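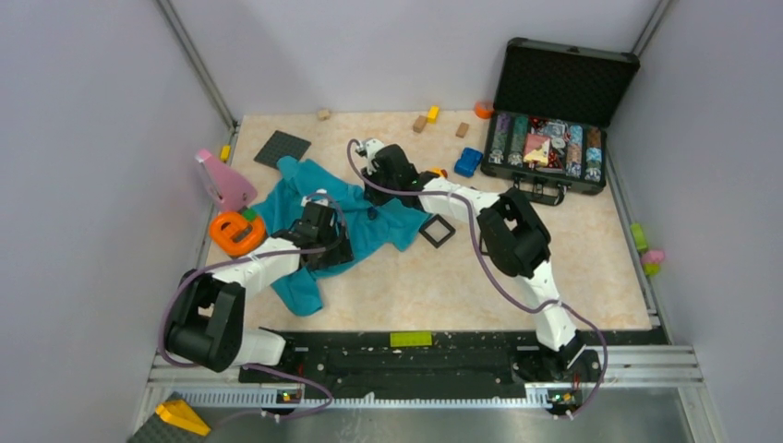
Where do I start if the whole lot is out on the mat?

Start with anything soft. Cloths, tops and tea towels hide the little bits, so fold those first and you'll find half of what you were missing.

Home Files Issues Wiki Releases

Drallow — a list of small things and where they live

Oct 24, 2020

Hello! I'm Parvaneh Ghaffari and this is the list I keep for putting toys and odds and ends away. It began as a sheet of paper taped inside a cupboard door, then Parviz typed it up, then his sister wanted a copy, and now it lives in a folder with a README like a grown-up project. Parviz Zarei did the typing and most of the arguing about names. I did the sorting.

What's in it

There are over 200 rows in things.csv, one for each kind of thing (all the loose blocks share a row, life's too short). Each row has:

name — what we call it at home
also — anything else people call it
kind — toy, block, base, cloth, case, lid, bit
soft — y or n
home — which tub, drawer or case it goes back to
note — me rambling

The second file, homes.csv, is the list of places. It has 41 rows, which is too many, and I do mean to merge some of the drawers. The two files join on home, so if you rename a tub in one please rename it in the other as well. I forgot last time and all the play food ended up nowhere.

About the names

I've gone with whatever a tired person would say. So it's "flat base" for the studded squares you build on, and "bit" for anything I couldn't place. The little orange one with green leaves is down as "carrot" with "pumpkin" in the also column, and that stays until somebody persuades me. Parviz wanted a proper colour column. I tried it for an evening and we couldn't agree on what teal was, so colour goes in the note if it helps and gets left out if it doesn't.

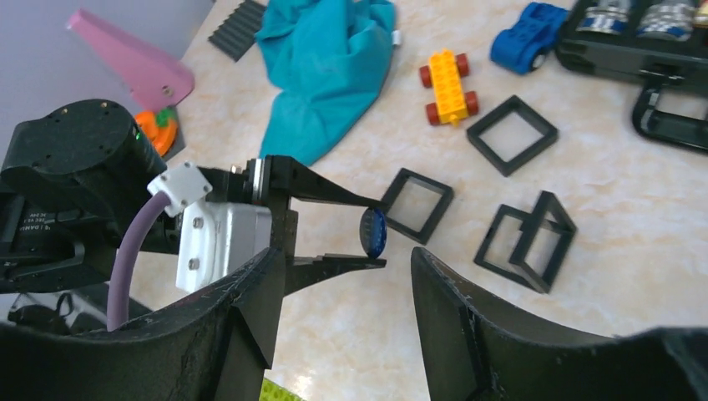

Where should bottle tops and small round lids go?

Put them under kind "lid", and give them the home of whatever they belong to. If you don't know what they belong to, they go in the Korneck tin until the end of the month.

The Korneck tin, by the way, is just the old tin from my aunt's. It's in homes.csv under that name and I'm not changing it.

Things I know are wrong

Some cloths are in twice, once as a cloth and once as a top, from before we had the also column. Cases are awkward too: an open case is a thing on the floor and also a home for other things, so every case is in both files. I can't think of a better way.

Frames and outlines (the flat hollow squares and so on) are still all "bit". I'd like them to have a kind of their own, and I'll have a go at it in November.

Anything in the Zenix drawer hasn't been checked. That drawer scares me a bit.

Using it

It's plain text with commas, so open it in whatever you like. I print it sorted by home and stick each page on the right tub, and my sister-in-law prints the soft things on their own and does those before tea. The order we tidy in is in order.txt: soft things, then big flat things, then blocks, then everything under kind "bit". Lids last.

If you add rows, keep the names lower case and don't use commas in the note. I know. I've done it too.

Please help yourself to the whole thing, change it, swap our tubs for yours. If you pass it on, leave the Ghaffari name in the first line of the file so people know who to moan at about the pumpkin.

Changes

version 6: split "base" from "block", fixed the play food
version 5: added also column
anything older is on the cupboard door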